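The Slow Morning Before the Fast Afternoon

At 6:40 on a Monday the lights come on along the back wall of the Fiore building in Rallville, and Haf Lewis puts her coffee down on the one shelf where coffee is allowed. She has looked after the teaching station here for two winters now, and she likes to get in ahead of everybody else, partly for the quiet and partly (she'll admit this if you ask nicely) for the parking.

The station is called Jamia, after somebody's aunt, and there is a label on the breaker that says so in blue ink. Its job is to let a person do a small piece of packing work with a gripper in each hand, so that the packing cell next door can learn from how the hands moved. The cell has been on the floor since January. When it fumbles, the trouble can usually be traced back to Jamia, and that means Lewis gets a phone call.

So she has her routine, and it's a lovely thing to sit and watch if you have the patience for it. She wipes the fingers of both grippers first, with a dry cloth and then a damp one. She squeezes each grip slowly and listens. A healthy one closes with a soft even sound, like a kitchen drawer on good runners, and a tired one has a little catch near the end. She tugs at each cable close to where it meets the body, gently, the way you'd check a child's mitten strings. Then she goes round the screws on the brackets with a short driver, and she doesn't tighten anything that isn't asking for it.

"I stripped 2 of them my first week," she told me. "I thought tighter was better! Fulvio was very kind about it, and then he hid the long driver."

Fulvio Sorrentino built most of the station, and he still talks about it the way some people talk about a boat. He came over from Niritz, a maker of bottling equipment, where he spent 13 years on lines that never stopped for anything, and he says it took him most of a year to get used to a machine whose whole purpose is to let somebody take their time. His notebook for Jamia runs to 106 pages so far. A good many of them are about cables - which way they want to lie, how much slack a wrist needs, what happens to a plug that gets bent the same way all day long.

The parts they practice with come from ordinary shops and catalogs. Phone cases are a favorite, being light and a bit slippery and easy to pinch in the wrong place, and the plastic trays bring their own trouble with all those molded hollows.

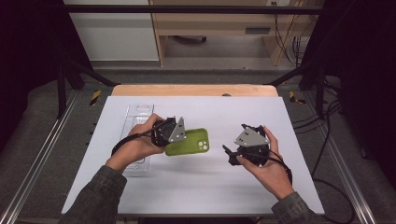
How often do the grippers need to be calibrated?

Once at the start of every shift, and again any time one has been dropped or had its fingers changed. The check itself is short: each gripper is closed all the way, opened all the way, and then closed on a metal block of known width, and if the reading doesn't match the block, the zero point is set again before any work is recorded.

Lewis keeps that block in a sock in her top drawer, and woe to the person who borrows it for a doorstop. She runs the check 10 times on a gripper with new fingers, which Sorrentino thinks is too many, and they have been arguing about it, pleasantly, since before the leaves came down.

The finger pads are what wear out soonest. They go shiny at the tips, and then a case that should stay put starts to creep. Lewis changes them in pairs, even when only one looks bad, and she writes the date on the back of the old ones with a paint pen before dropping them in a coffee can. She goes through the can now and then, just to see how the wear is running. Last fall it showed her that the right-hand pads were going faster than the left, and Sorrentino spent a happy week reshaping the grip so people wouldn't squeeze so hard.

By eight the first operator is usually standing at the table, rolling her shoulders, and Lewis hands over the grippers one at a time and asks how they feel. She waits for a real answer, too. A good operator will say that the left one is a touch stiff, or that a cable is pulling at the elbow, and out comes the short driver again, and the coffee on the shelf goes cold.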